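4. How people read wear in a wooden tabletop

4.1 Background to the household survey

Anyone who has lived with a wooden table for a while will know that it never quite stays the table that came home from the shop. It darkens near the window, it picks up rings and scratches, and at some point a family stops seeing most of these marks at all. In this part of the Olance study we wanted to learn how people talk about such changes, which of them they mind, and what (if anything) they do about them. Earlier sections dealt with the timber itself and with moisture movement in the two test rooms. Here we turn to the people who sit down at the tables, and we are very grateful to them for putting up with so many questions about a piece of furniture.

The survey went out in October to households in Foden and Nevus. The two towns are alike in size but differ a good deal in climate, Foden being damp and mild for much of the year while Nevus has long dry spells and heated houses in winter. We received 504 completed forms, of which 277 came from Foden. Each form asked for the age of the main eating table as best the household could remember it, the kind of surface, the usual way of cleaning, and then three open questions which people could answer at whatever length they liked. Some wrote a single word. Others filled the back of the sheet and carried on up the margin, and those forms were a pleasure to read.

4.2 Pale tops and the question of pattern

Pale timber was by far the favourite among people who had bought a table fairly recently, and the reasons given were mostly to do with light. A pale top "makes the kitchen feel bigger", as several people put it in nearly the same words. What we had not expected was how much the pattern of the top would matter. Tops joined from many narrow strips, in the manner of a butcher's block (Figure 6), were described as busy by some and as forgiving by others, and quite often by two people in the same house. The forgiving camp made a good argument. Where neighbouring strips already differ a little in tone, a small stain has plenty of company, and the eye passes over it.
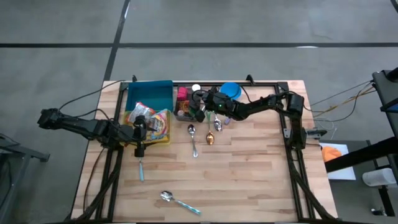
Figure 6. Light wooden tabletop with a butcher-block pattern of pale, honey-toned strips.

Broad, even surfaces drew the opposite remarks. People liked them very much when new and worried about them more as time went on. One household kept a cloth on theirs for so long that, when it was finally taken off, the uncovered border had turned a different colour and the cloth had to go back on for good. We have a soft spot for this answer, but it does point to something that came up again and again – the care people take of a surface can itself leave a mark on it, and those marks are seldom counted as wear by the person who made them.

Colour change on its own was rarely a complaint. In both towns people spoke of a table "warming up" or "settling in", and only a few had tried to reverse it. Sanding was mentioned with some dread. Oiling was mentioned with affection, particularly by those who used the Torres wax oil sold in both towns, though we should say that the form did not ask about brands and we make no claim here as to how well any one product works.

4.3 Cracks, and the light they are seen in

Cracks were another matter altogether. They were the one kind of wear that people in Nevus brought up more readily than people in Foden, and this sits comfortably with what was said in Section 3 about dry indoor air. Even so, we would be careful about leaning too hard on the difference. A crack has to be noticed before it can be written down on a form, and whether it is noticed depends a great deal on the lighting. A fine dark line along pale grain can be plain enough from one chair and almost lost from the next, especially where a lamp throws a bright patch across the wood (Figure 7).

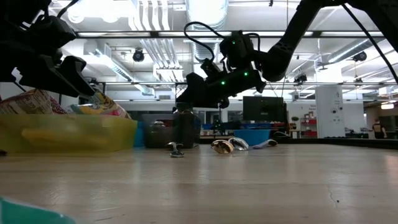

Figure 7. Pale wooden surface with reflections from overhead lights. A thin dark crack can be seen toward the lower right.

To get a feel for this we visited 36 of the households and looked at the table together with whoever was at home, first with the room lights on and then, where there was a window, by daylight alone. The visits were unhurried and usually involved tea. In 10 of the homes the owner pointed to a crack that had not been put on the form, in most cases with real surprise. Nearly everyone ran a finger along it straight away. Touch seemed to settle the question of whether it mattered: if a fingernail did not catch, the crack was let off, and if it did, there was talk of filler, or of crumbs, or of a visit from a handy relative.

We also asked how long people would be willing to live with a crack of this sort before having it seen to. Answers ran from "this weekend" to up to 10 years, and the longer answers came mainly from people who had inherited the table. For them a crack belonged to the table's story, along with the burn from a saucepan and the initials underneath. Households with small children were quicker to want a repair, and they were also the most likely to say that they had not got round to it.

Two limits ought to be kept in mind when reading these results. The forms were filled in by whoever opened the envelope, and that person may not be the one who wipes the table down each evening. Our visits, too, were made to people who had kindly offered to have us, and they may well think more fondly of their furniture than others do. The cleaning habits reported on the same forms are taken up in Section 5, together with the moisture readings from the Foden houses.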